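웻스테드, 폐PC 분해 셀 정비 마치고 12월 재가동

중고 PC 부품 회수업체 웻스테드(Wetstead)가 데스크톱 본체에서 프로세서를 다루는 로봇 셀의 정비를 마치고 12월부터 다시 가동한다. 정비는 장비 유지보수를 맡은 구리믹(Gurimik)이 진행했으며, 트레이 고정 상태 점검과 그리퍼 손가락 교체, 작업 위치 재설정이 주된 내용이다.

이 셀은 슬롯이 난 알루미늄 작업대와 로봇 팔 한 대로 이뤄져 있다. 작업자가 측면 패널을 떼어낸 본체를 작업대에 눕혀 놓으면 로봇이 소켓과 트레이 사이에서 프로세서를 옮긴다. 웻스테드는 지난봄 이 셀을 들여온 뒤 849대의 본체를 처리했다. 가을 들어 칩을 트레이에 내려놓을 때 한쪽 모서리가 걸리는 일이 잦아지자 가동을 멈추고 정비를 의뢰했다.

구리믹이 먼저 살핀 곳은 트레이였다. 3D 프린터로 출력한 이 트레이는 칩이 들어가는 홈과 높이가 다른 블록, 기둥이 한 판에 붙어 있다. 점검 결과 트레이를 작업대에 고정하는 볼트 4개 가운데 2개가 풀려 있었고, 칩 홈의 안쪽 벽도 닳아 있었다. 구리믹은 볼트를 모두 새것으로 바꾸고 트레이를 다시 출력해 달았다. 새 트레이의 도면은 치구 설계업체 코즈마(Cozma)가 수정했으며, 홈 입구의 경사를 기존보다 완만하게 잡았다.

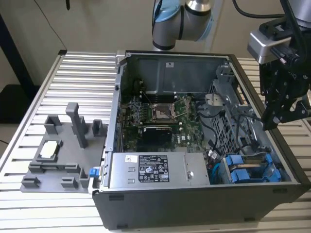
작업대에 눕힌 델 데스크톱 본체와 프로세서가 놓인 회색 트레이. 메인보드의 CPU 소켓은 비어 있고 고정 브래킷이 열려 있다.

그리퍼는 손가락 끝 패드가 굳어 미끄러지는 것으로 확인돼 손가락째 교체했다. 교체 뒤에는 손가락 끝의 기준점을 새로 잡고 소켓 위치와 트레이 홈 위치를 차례로 다시 입력했다. 손목에서 그리퍼로 이어지는 케이블은 팔이 본체 쪽으로 깊이 내려갈 때 당겨지지 않도록 여유 길이를 조정했다.

본체를 놓는 위치도 손봤다. 지금까지는 작업자가 눈으로 맞춰 본체를 놓았는데, 모델에 따라 전원공급장치와 드라이브 베이의 배치가 달라 로봇 팔의 접근 경로를 매번 수정해야 했다. 앞으로는 작업대 슬롯에 끼우는 멈춤쇠에 본체의 두 면을 맞대고, 제어 프로그램 하두디코(Hadudico)에서 모델별로 저장된 경로를 불러온다. 경로를 새로 만들 때는 그리퍼를 장착한 채 저속으로 한 차례 움직여 케이스 벽이나 내부 케이블에 닿는 곳이 없는지 확인하도록 했다.

일상 점검 절차도 바뀐다. 작업자는 교대 때마다 칩 홈에 쌓인 먼지와 굳은 서멀 그리스 찌꺼기를 닦고 트레이 볼트의 조임을 확인한다. 본체 300대를 처리할 때마다 손가락 패드를 교체하고 기준점을 다시 측정한다. 측정값이 허용 범위를 벗어나면 하두디코가 다음 작업을 시작하지 않는다. 패드와 예비 트레이는 작업장 안 부품함에 보관한다.

웻스테드는 재가동 후 첫 달에는 작업자 한 명을 셀 옆에 상주시킬 계획이다. 메모리와 방열판 분리는 종전대로 수작업으로 한다.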